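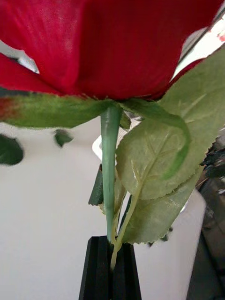
How long can fabric flowers stay in a shop window before they need replacing? Two seasons in direct sun, and longer behind filtered glass.

Heitmann has finished its review of display stock at the Plultholm store. The count came to 1,685 stems, of which 414 were faded past the accepted limit and have been withdrawn. Reds and purples made up most of the losses - white stems yellowed more slowly.

Replacement stems will come from Bokusier in cartons of 400. Cartons should be stored flat, closed and away from heaters. Dust is to be removed with a soft brush or cool air only, as steam loosens the glue at the base of the petals.

Stores that want the fade chart should write to Nele Brinkmann before the end of May.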